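Georeferencing old moss labels, batch two

May 22, 2025

The second batch of the Drelletow moss sheets is done. It had 699 records, of which 500 already carried coordinates from an earlier pass and the rest had only a locality string. I kept the existing coordinates unless they fell outside the named county or in open water. That check threw out 102 of them, most with the latitude and longitude swapped.

The remaining work was reading labels. Collectors of that period wrote things like "2 miles above the mill, wet rock" and left it there. My rule is to locate the named feature on a map from the same decade, measure along the stream or road, and set the uncertainty radius to cover both the distance error and the extent of the feature. If there are two mills, the radius covers both. A large honest radius is more use to a modeler than a small wrong one.

Zonosach, the script I use for parsing locality text, still has trouble with "above." It reads the word as elevation when a number comes before it. I patched this in August by testing for a water feature in the same phrase, and the patch works on streams but fails on mills, dams and bridges. For this batch I flagged those by hand. A proper fix needs a list of feature types, and I have started one from the Holloson gazetteer.

Field names, for anyone mapping their own sheets: I put the label text in verbatimLocality with no corrections, spelling included. Anything I worked out myself goes in georeferenceRemarks, along with the map used. Do not tidy the verbatim field – the next person needs to see what the collector wrote.

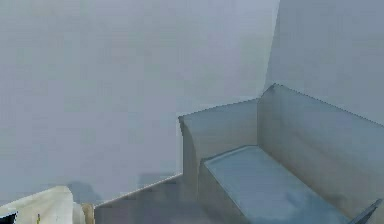
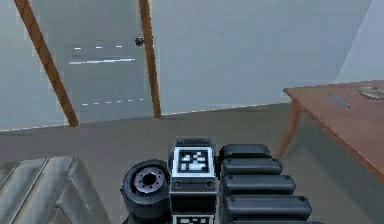

Dates were the other slow part. Day and month order varies between collectors, and sometimes within one collector's sheets. Where both readings are possible I enter the year alone and leave the rest in verbatimEventDate.

Batch three is the Tripathi exchange set. Those labels are typed, but the duplicates were numbered separately from the originals, so matching has to come before any georeferencing. I will post the matching script once it handles numbers with letter suffixes.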